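1 December 2023

Home late again, tea next to me, and I promised myself I would write this down before it all turned to soup in my head. It was a software day from start to finish, mostly Gomitz, which is our little alignment tool, and partly the part of the planner that decides where a pair of grippers should take hold of a shirt. I still haven't come up with a good name for that part. In the commit messages I keep calling it "the pinch thing," and I suspect it will be the pinch thing forever.

I got to the hall early and spent the first hour on clocks, of all things. The left and right gripper streams come in on their own time, and the head camera comes in on a third, and Gomitz is supposed to line them all up. It had been doing this quite happily for weeks, or so I thought, until I plotted the offsets on Wednesday night and saw the right side sliding away from the left as a recording went on. By the end of a long one it was off by 40 milliseconds. That doesn't sound like much (I wouldn't notice it pouring this tea!) but when both hands have to pull on a piece of cloth together, the policy learns that one hand always goes a bit late, and then you get that funny lopsided tug we have all been blaming on the controller since March. Poor controller. I owe it an apology.
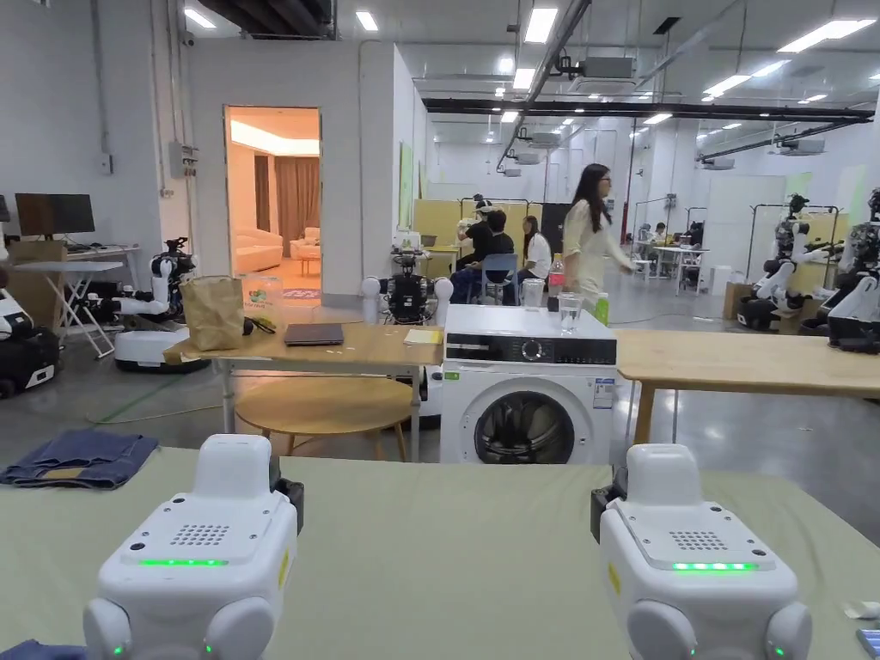 Both grippers with their green lights on, jeans still folded on the left.

The fix was smaller than the worry, as usual. I had been correcting the offset once, at the start of each recording, and trusting it to hold. Now Gomitz fits a line through the whole thing and corrects as it goes. I ran it over the Virág set, all 289 recordings, and went to get lunch while it chewed. When I came back it had finished all but 3, and those three had a gap in the right stream that no line is going to mend, so I marked them as bad and moved on. I used to agonize over throwing data away. I'm getting better at it.

After lunch came the pinch thing. Pants are fairly kind to it, I find, because a waistband is a nice strong line and the legs tell you which way is down. T-shirts are another matter. The segmentation gives me a decent outline, and then I have to guess which bumps on the outline are sleeves and which are just cloth being cloth. The old version took the 4 most pointed corners and called it a day, and a sleeve sticking up in a fold looks very pointed indeed from the head camera. So it would go for the sleeve and announce, with great confidence, that it had found the hem.

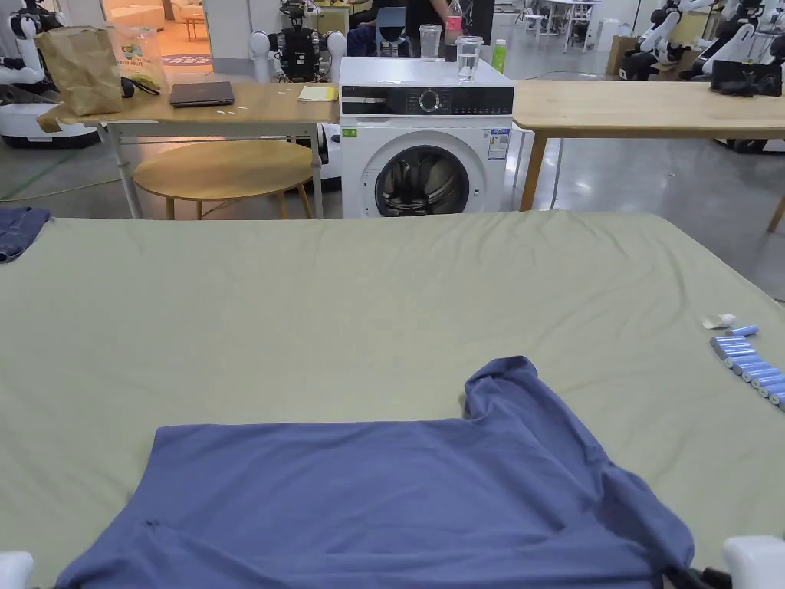 Blue T-shirt, one sleeve up. My test case for the new corner score.

What I did today was add a second score, for how straight the edge is between two candidate corners, and let that argue with the first one. A hem ought to have a long, mostly straight run of edge between its ends, and a sleeve doesn't. I also made it say "I don't know" when the two scores disagree badly, instead of picking one and hoping. That took more of the afternoon than the scoring itself, because everything downstream in Skurncombe assumed there would always be an answer, and I had to go through and teach each piece to wait politely. There was one function that took an empty answer and turned it into the point zero, zero, zero. I stared at that for a good long while. I think I wrote it, too.

The other thing I want to remember is the business with the green cloth. The wrinkles in it throw soft shadows, and late in the day the depth map gets a bit of a ripple that the outline code likes to treat as part of the garment. I tried a color threshold first, which works nicely for blue on sage green and would fall over the minute somebody puts down a green sock. Better to fit the table plane properly and allow it a little waviness.
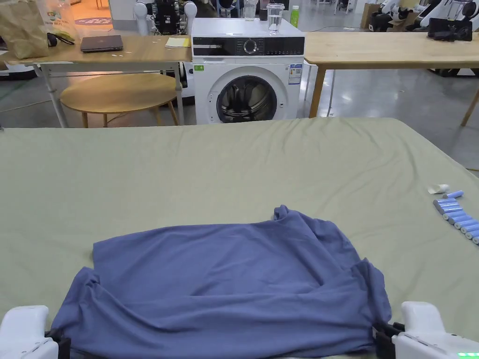
I have that half written on a branch, and it passes on the blue shirt, which is the shirt I tuned it on, so I am not going to celebrate yet. The overnight job is training on the realigned recordings with the old corner labels, so that I can see what the clock fix does by itself before I mix in anything else. I very nearly started it with both changes in. I had my finger on the key! Past me would have done it and spent all of next week trying to work out which one had helped.

Priltard want a progress note on Monday, and for once I have something to put in it besides "still looking into the tug." I should mention the drift plainly, including that it was our bug and how long it sat there. I'd like to add a plot of the offsets before and after if I can make one that doesn't need a paragraph of explaining.

Things for the morning, if I give in and go in: check the loss hasn't gone silly, put the gap check into Gomitz so it complains by itself, rename the pinch thing. The tea has gone cold and my shoulders are up around my ears, so bed.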